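Grovham Probate Office Opens Second Filing Counter, Revises Small Estate Procedure

Wednesday, October 21, 2026

The Grovham Probate Office has opened a second filing counter on the ground floor of the Mandmont Building and has put a revised procedure for small estates into effect. Both changes apply to new filings only. Estates already open will continue under the procedure in force when they were filed.

Under the revised procedure, a person seeking to settle a small estate may submit the affidavit, the inventory and the certified death certificate together as a single packet. Previously, the inventory was accepted only after the affidavit had been reviewed, and many filers had to make two trips.

"Most of the people who come to our counter have never handled an estate before," said Elba Vergara, Register of Probate. "They are often doing this within weeks of a death in the family. A single packet and a single appointment is a reasonable thing for them to expect."

The office received 1,973 probate filings last year. Of these, 418 were small estate matters. Deputy Register Vusumuzi Hendricks said that the most common ground for returning a packet was a missing signature from one of the heirs - a problem that clerks will now check for at the counter before the filing fee is taken.
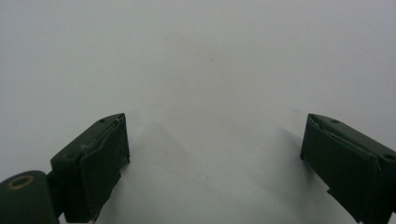
Original wills must still be delivered in person or by registered mail. Copies, including scanned copies, will not be accepted in place of the original. A filer who believes that an original will has been lost should request the separate petition form and should not use the small estate packet.

The new counter is staffed by four clerks and is open on weekdays by appointment. Clerks can explain which forms are required but cannot give legal advice. Filers with questions about creditor claims, real property or a disputed will are encouraged to speak with an attorney.

The revised forms were first circulated to local attorneys for comment in May. Printed copies are available at both counters and at the Berge Street branch library. Questions about the forms may be directed to Funmilayo Tijani, Filings Supervisor, at the main counter.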